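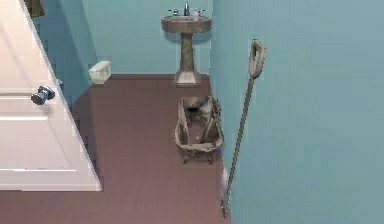 Small rooms, big difference: a winter of draught-hunting in Castness

If you came along to the hall on Saturday you'll already know how this ends, but for everyone who couldn't make it (the ferry was off again, I gather, and I'm so sorry for those of you who'd packed your flasks and everything) here is the write-up I promised. I've had a lovely time putting it together. I never thought I would have this much to say about cold air.

The draught project began with a conversation at the bus shelter. Euan Leckie and I were comparing heating bills, as you do, and he said he was sure half his money was going straight out under the back door. I said mine was going up the chimney. By the time the bus came we'd agreed to go round each other's houses with a lit joss stick and see who was right. We both were! The smoke in Euan's kitchen went sideways like a flag, and mine shot up the flue so fast that the end of the stick glowed.

From there it grew. We put a card up in the shop, and in the end we visited 60 homes between the first frosts and the beginning of April, from the old harbour cottages to the newer houses along Thampi Road. Thank you to everyone who let us in, moved furniture, held torches, found the loft ladder and fed us. A special mention for the lemon drizzle at the top of the brae.

What we found

The biggest surprise for me was how seldom the windows were to blame. People always point at the windows first. They're cold to sit beside, and on a rough night you can hear them, so of course you suspect them. But in house after house the smoke hung about quite calmly in front of the glass and then went haring off towards a gap in the skirting, or the hole where a pipe goes through behind the washing machine. Loft hatches were dreadful. Hardly any had a seal of any sort, and the warm air from the whole house had been drifting up past them for years.

Letterboxes came next. Then keyholes, which sound like a joke until you've put your wet hand in front of an old one with a westerly blowing. Then the places where the floor meets the wall in any room with bare boards. One household on the harbour had lived for 30 years with a gap behind the dresser that you could post a paperback through, and had only ever thought of it as "the cold corner". They now keep the good armchair there.

Bathrooms deserve a paragraph of their own. They need fresh air, badly, or you get mould, and so they can't be treated like a sitting room. In several homes the extractor fan had been taped over to keep the cold out, and then everyone wondered why the ceiling had gone speckled. Please don't tape over your fan! A fan with a flap that shuts when it's off will do the job far better, and you do want to leave the gap at the bottom of the bathroom door alone, as the fan has to draw its air from somewhere. Seal around the pipes instead, and the edge of the window if it needs it, and shut the door while the bath is running so that the steam stays put until the fan has dealt with it.

The same goes for any room with a stove, an open fire or a gas appliance. Those have vents for very good reasons and we didn't touch a single one. If you have a vent and don't know what it's for, ask someone qualified before you go near it.

What we did about it

Yeshi Adugna took charge of materials, and I can't say enough about how well she did it. She'd fitted out a couple of cold flats before moving up here and knew which foam strip goes flat in a month (the cheap squashy stuff) and which carries on working (the rubber sort with a hollow middle, which costs more and is worth it on any door that gets used a lot). She ran two evening sessions in the hall with a pair of old doors propped up on trestles so that people could practise cutting corners neatly. I'd have watched those twice over. I did watch them twice over.

We bought in bulk and shared the cost, and the whole lot came to £374, including the brushes for the letterboxes and a great heap of caulk. Nearly all of it has been used. What's left is in the blue crate in the hall cupboard and you're welcome to it; just write what you've taken on the sheet.

If you're starting from scratch, I'd wait for a windy evening, turn off any fans, shut all the windows and go round slowly with your joss stick, keeping well away from curtains. Stop at every pipe and every hatch. Write down what you find as you go, or you'll be like me, standing in the hallway trying to remember whether it was the airing cupboard or the one beside it. Then start with the worst gap and see how the house feels before you do the next.

And make a sausage! The stuffed draught excluders were the runaway success of the winter. The sewing group at Trandamum sent over a whole bag of offcuts, heavy upholstery fabric mostly, and we filled them with old tights and the insides of a pillow. Dried peas are better if you want weight, but don't use them if you have mice. I learnt that one at home.

Does it work?

I'd love to give you a fine set of numbers, and I can't, since it was a mild February and everybody's bills were down a bit anyway. What I can tell you is what people have said to us. Euan has stopped wearing his hat indoors. Two families on Thampi Road are using bedrooms that they used to shut up from November on. Someone rang me to say her hall curtain had stopped moving and she found it a bit eerie. In my own house the kitchen is still warm when I come down in the morning, and I notice it every single day and am pleased about it every single day.

Next up

We'd like to look at shutters. A good many of the harbour cottages have the old boxes still in the walls, painted shut, and there may be perfectly sound shutters folded away inside. Yeshi has already freed one pair with a thin blade and a great deal of patience. There's also talk of a shared day out to Rallonska to see the cottages there, where they've lined the walls with wood fibre board and lime and kept all the lovely deep sills. If you'd fancy a seat in the minibus, leave your name at the shop and say whether you could drive one way.

The joss sticks are behind the counter too, by the way. Sandalwood or rose. The rose is very strong.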